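Work and Automation, Handout 2: The Packing Bench at Tridgate
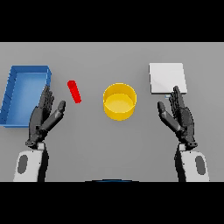
Fig. 1. Simulated bench with two robot hands, a blue tray, a yellow container and a white plate.

Tridgate packs small parts for Triltby. Before August all bench work was done by hand, at 300 trays a shift. The sorting is now being moved to two-armed robots, and each new task is tried in simulation first.

What changes for staff:
Packers become bench minders. They load parts, clear stoppages and sign off trays.
Lifting goes down. Standing and watching go up, and several packers said they found this more tiring.
Pay grades were not reviewed before the change. The union has asked for this to be done.

For the seminar: read the Trarkutwood case (1,000 words) and note who decides when a bench is stopped. Bring one task from a job you have had.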